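Petine Bench Guide
Section 4: Covering and marking out the worktop

Read all of this before cutting any paper. Section 3 (levelling the legs) must be done first, if the top rocks the tape will lift later and you'll be back here.

What you need

Brown paper sheets, plain side up
Blue tape, one full roll plus a spare
Long straight edge
Pencil, soft
Dry cloth
Scissors or a craft knife

The Zondik roll pack has paper and tape in it. Bought separately is fine, just check the tape peels clean. Try a bit on the underside of the top first and leave it overnight.

4.1 Laying the paper

1. Clear the top. Everything off, including the pencil tray.
2. Wipe down with the dry cloth. No spray, no polish.
3. Cut the first sheet to 1,058 mm. Cut the rest to match it.
4. Lay the first sheet against the back edge. Smooth from the middle outwards with the flat of your hand.
5. Tack the corners with short bits of tape. Don't press hard yet.
6. Next sheet butts up to the first. No overlap.
7. Carry on to the front edge. Trim what hangs over.

NOTE: Anything already screwed down to the top stays where it is. Cut the paper round it, a finger's width of slack, then tape over the gap.

CAUTION: Knife work on the paper will score the top underneath. Slip a bit of card under the cut line. Blade away from your other hand.

4.2 Marking the grid

1. Pencil a line across the middle, left to right. Light pressure.
2. Pencil one front to back, square to the first. Check it with the straight edge, then check it agian.
3. Lay tape along both lines. One long pull, not lots of short ones.
4. Work outwards from the centre. Same spacing each side.
5. Press every strip down with the cloth.
6. Trim ends at the table edge or fold them under.

NOTE: Large squares are easier to live with. Small ones use a lot of tape and you stop reading them after a week.

NOTE: On the long top (1,254 mm) do two centre lines before anything else. The short top (850 mm) only wants one.

If a strip goes on crooked, lift it slowly, straight back on itself. Fast pulls take the face off the paper. Torn already? Patch from a offcut and tape over the join.

4.3 Setting out trays and boards

1. Decide which squares are for trays and which stay clear. Write it down somewhere.
2. Put the wooden tray down first. Line one side up with the nearest strip of tape.
3. Bring the board in second. Two hands if it's a heavy one.
4. If the board has to sit at a slant, rest its low edge on the paper and let the raised part lean on something solid.
5. Push gently at the low edge. If it slides, start again from step 3.
6. Look along the board from the side before you let go of it completely.

CAUTION: Don't lean a board on a glass, a paper box or anything with a round bottom.

CAUTION: Varnished boards mark easily. Fingers, tape, everything. Keep tape off the varnish altogether.

A dark varnished board set at a slant on the papered top, with a light wooden tray on the same table: 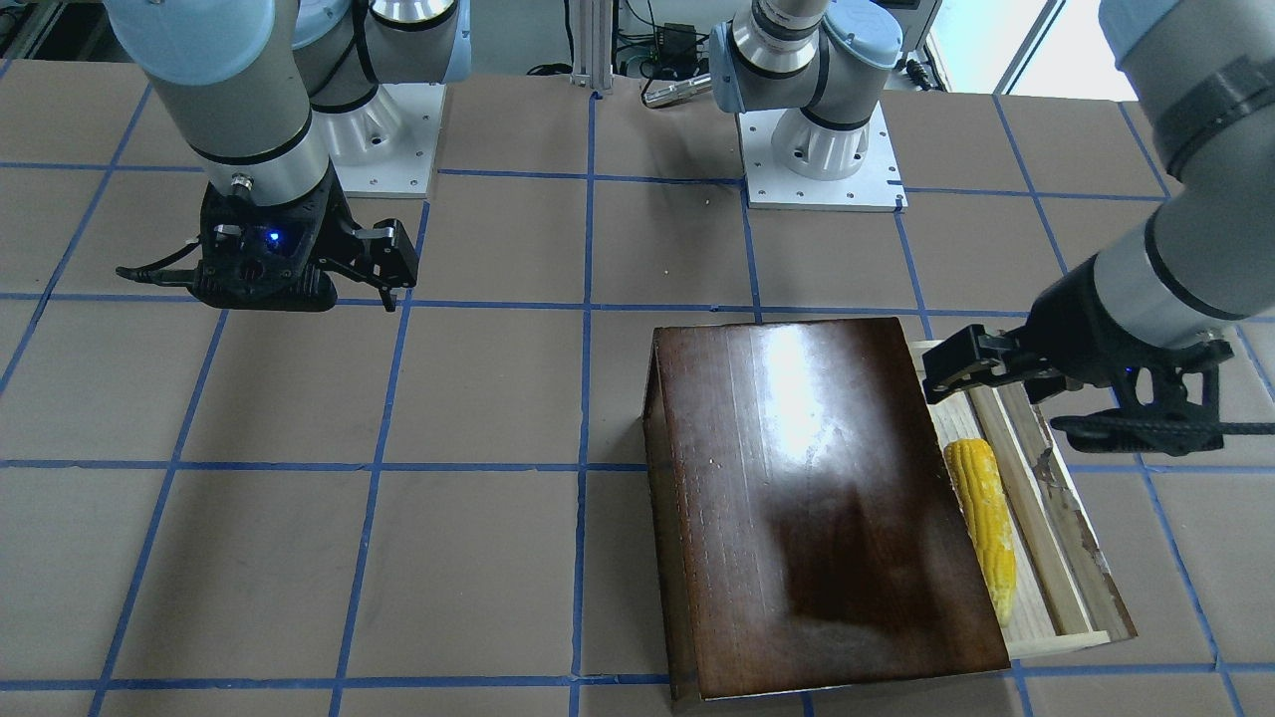 Arango wrote in after the last edition to say that shiny boards are a pain under a bright lamp, you can't judge the edge for the glare, and that moving the lamp to one side did more good than any amount of wiping. Also that the grid should go down before the lamp is clamped on, as the clamp gets in the way of the back strip. Fair point, step added below.

4.4 Lamp and last checks

1. Grid finished? Now clamp the lamp. Not before.
2. Set it off to one side. Turn it until the glare is away from the edge you're working to.
3. Run a hand over the paper. Bumps mean grit, lift the sheet and wipe.
4. Check all strip ends are down.
5. Tray still lined up with the tape? Nudge it back if not.

Upkeep

Change single sheets as they wear, no need to strip the lot. Grubby tape comes up first, then the paper. Spare sheets store flat under the top. Rolled ones curl and fight you.

Replacement paper and tape: ask for the Zirkgate refill when ordering, and say which top you have.

Section 5 covers the drawer runners.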